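Six weeks into collecting demos for Trara and I have opinions about socks.

We're at 87 good episodes now. Lakshmi wants 600 before she'll even start a training run, so, yeah. Lots of arvos at the desk!

Biggest lesson so far: mix up your starting poses. My first 21 all began with the sock laid out dead flat and the policy learned exactly that (sorry Mandla, you did warn me)

stripes, mustard, dusty pink, tie-dye, whatever colour I can find goes in

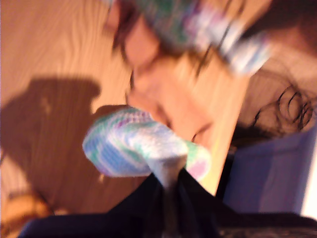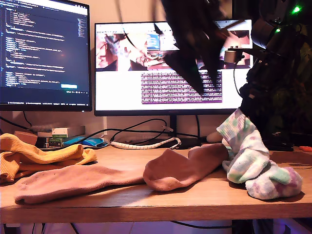

Next up is labelling, my least favourite bit. I reckon 70 episodes a night is doable if the kettle holds out. Anyone got a decent tool for trimming the dead time off the start?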